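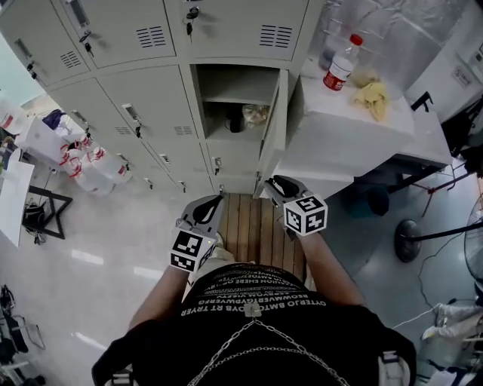
A light grey metal locker cabinet divided into rows of compartments, each door with its own recessed handle and lock.

Locker

A locker is a small storage compartment that can be closed and usually locked, most often built as one of many in a shared cabinet or along a wall. Lockers turn up in schools, swimming pools, train stations, factories, libraries, gyms, hospitals and post rooms, and few pieces of furniture have been put to so many uses with so little change in their basic shape. The word comes from the verb "to lock" and was in use in English by the late Middle Ages, first for chests and for small wall cupboards in churches.

Early forms

Before the metal cabinet there was the chest. Sailors kept their belongings in sea chests, and ships had fixed lockers for flags, ropes, shot and food. The chain locker, where the anchor chain is stowed, still carries the name, and so does Davy Jones' locker, the old sailors' phrase for the bottom of the sea. In churches, a locker was a niche in the stone wall with a wooden door, used to hold vessels and books. Many of these niches survive, and they are a delight to find – often just a square hole with the marks of the hinges still in the stone.

The change to sheet metal came with the growth of factories. Workers needed somewhere to leave street clothes, and wooden cupboards burned easily, held damp and gave a home to insects. Steel could be folded, punched and welded in large numbers, and slots in the door let wet coats dry. By the first decades of the 20th century the steel locker was common in mills, mines and schools.

Types

Lockers are described by the number of compartments stacked in one column, known as tiers. A single-tier locker runs the full height of the cabinet and has room for a long coat. A two-tier locker splits that height in half, and cabinets with 4 or more tiers give smaller spaces for bags, shoes or helmets. The smallest sort, called box lockers, suit lunches, phones and books. The wonderful Z-shaped locker has two L-shaped compartments that fit together, so that two people each get full hanging height in the width of one cabinet!

Materials have spread well beyond steel. Swimming pools favor solid plastic or laminate, which stand up to chlorine and constant splashing. Wooden lockers are still made for golf clubs and team changing rooms, and wire mesh is used where air flow or a clear view of the contents matters. Sloping tops are often added to stop dust and forgotten shoes from piling up.

Locks

The lock is where most of the invention has gone. Cam locks, in which a turn of the key swings a metal tongue behind the frame, are cheap and easy to replace. Cabinets of this kind are normally supplied with a master key, and the better cam locks allow the core to be swapped in a few seconds. A hasp lets users bring their own padlock. Combination locks do away with keys, and coin locks hold a coin until the key is put back. Electronic locks open with a code, a card or a wristband, and can be set to release every door at closing time.

Parcel lockers are the newest large branch of the family. A courier places a package in a free compartment, the system sends out a code, and the person picks it up when it suits them. Mixed compartment sizes are important here, and working out the best mix for a given street is a lovely puzzle.

Lockers in everyday life

In American high schools the hallway locker became a small private room of its own, with mirrors, photos, magnets and notes slipped through the vents. Ilídio Mendes, in his short history The Narrow Door, calls the school locker "the first address many people ever had to themselves." Some schools have since taken lockers out as students carry fewer textbooks.

The town of Gralcombe is a favorite stop for people who enjoy the subject. Its old bath house keeps a bank of 148 lockers, of which 59 have their first enamel number plates. The maker, Petrenko, stamped its name on the inside of each hinge, where it can be read only with the door wide open. Maëlle Charbonneau drew every plate for a survey of the building and found 2 styles of the figure seven, a sign that the plates were made in separate batches.

Care

Steel lockers last for decades with very little attention. Doors that stick are usually the result of an uneven floor, and thin metal shims under the base will bring the cabinet level. Tall cabinets should be fixed to the wall or to each other. Scratches can be touched up with enamel paint before rust sets in, and a drop of dry graphite keeps a stiff key lock turning.

See also

Safe deposit box
Footlocker
Pigeonhole
Left luggage
Cloakroom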